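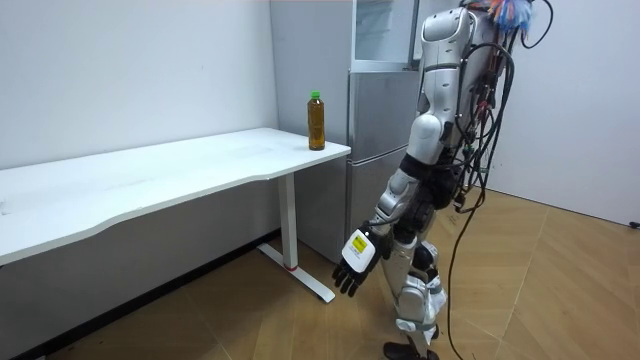

Fig. 4. Robot at the desk, arm down, bottle near the far corner.

4. Recording a set (bottle task)

Do section 3 first. If the arm hasn't been zeroed this morning, stop and go back.

4.1 Clear the desktop. One bottle only, cap on tight, upright. Start position is the far right corner unless the task sheet says otherwise.

4.2 Stand the robot facing the desk, arm hanging, fingers pointing down. This is the rest pose. Every take starts and ends here.

4.3 Check the cables. They should hang down the back and run out behind the feet, clear of the desk leg. Walk the whole length to the wall.

CAUTION: Do not step over the cables while the arm is live. Go around.

4.4 Log in at the Plirkier station, pick "bottle / desk", type your initials. Start a new set. A set is 30 takes. Don't append to somebody else's set even if it is short.

4.5 Operator puts on the gloves. Second person takes the stop button and keeps it in hand. 2 people minimum, always.

4.6 Say "take", press record, wait for the beep, then move. Lift hand above desk height before going forward. Reach, close, lift, hold, put back down, open, return to rest pose. Press record again to close the take.

NOTE: Slow is fine. Jerky is not. If you stop to think mid-reach, mark the take "pause" and keep it.

4.7 Mark each take right away: good, pause, drop, or bad. Drops are usefull, keep them. "Bad" is for glove dropouts, cable snags, anyone walking between robot and desk.

4.8 Between takes move the bottle by hand, a few inches, different spot each time. Arm paused first. Stay inside the reach area, operator calls it if too far.

CAUTION: Liquid near motors. If the bottle leaks or tips with the cap loose, hit stop, power off at the wall, then wipe. Not the other way round.

4.9 After the last take: rest pose, arm power off, gloves back on the charger. Let the upload finish before closing the lid. Roughly 1874 takes were in the April batch before the cleanup and a fair number were lost to lids closed early.

Problems

- Error 1902 on the station: glove not paired. Hold the wrist button until it blinks, retry. Twice in a row, get Josée Leclerc.
- Fingers close late: stop the set, re-run finger calibration (3.6), start a new set. Do not mix.
- Take shows zero length: record was pressed twice. Delete, redo.
- Hand touches the desk edge on the way up: you started too close. Back the robot off a bit, mark the take bad, carry on.

Labels get checked by Liesl Imhof in the afternoon. If she sends a set back, fix the marks only, dont re-record unless she asks. Changes to the task sheet go thru Đạt Huỳnh.

Next: section 5, Two-handed tasks.

Doltedura Set-up Guide | Questions: Gaétan Melnyk, Gosselin lab desk | © Doltedura | Back to top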